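Print this page | E-mail this page

Does a dish rack really dry your plates?

Some grown-ups will tell you that a dish rack dries the washing-up. Don't believe them too quickly. A rack has no heater and no fan. It just holds things up and waits.

So what does the drying? Mostly two things: gravity and air. Gravity pulls drips down to the table. Air carries off the thin bit of water that is left. We call that evaporation. 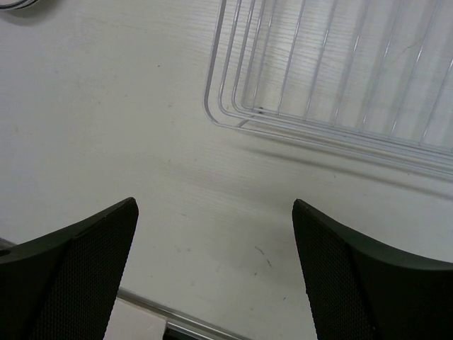
A wire rack on a white table, and a round glass plate on the same sort of top.

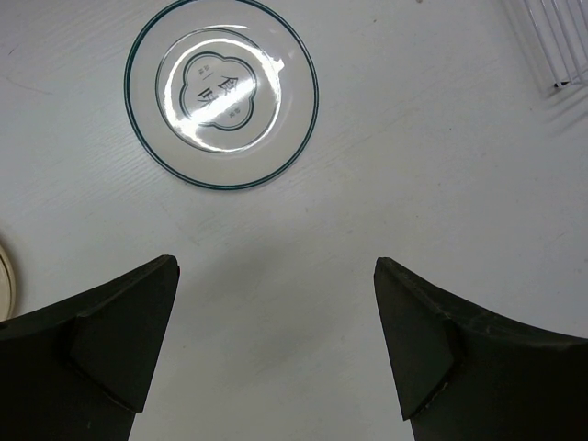 Now think about a wet plate lying flat. Water can't run off it very well, and hardly any air gets underneath. Stand the same plate on its edge and the drips have somewhere to go. Sounds sensible, but you should still test it.

Wet two plates that match. Lay one flat and stand the other in a rack. Look at both after 19 minutes, then again after 58. Did the rack win? Try it once more in February, when the kitchen is chilly – you may get a different answer.

You may also hear that glass always dries faster than other plates. Always? We have our doubts. A warm plate usually dries quicker than a cold one, whatever it is made of. Ask whoever says it how they found out.

And a tea towel beats the lot, if it's a dry one.

More from Bralance Kitchen Questions
Why do bubbles go flat?
Is a sponge ever clean?
Who needs 96 teaspoons?

Print | E-mail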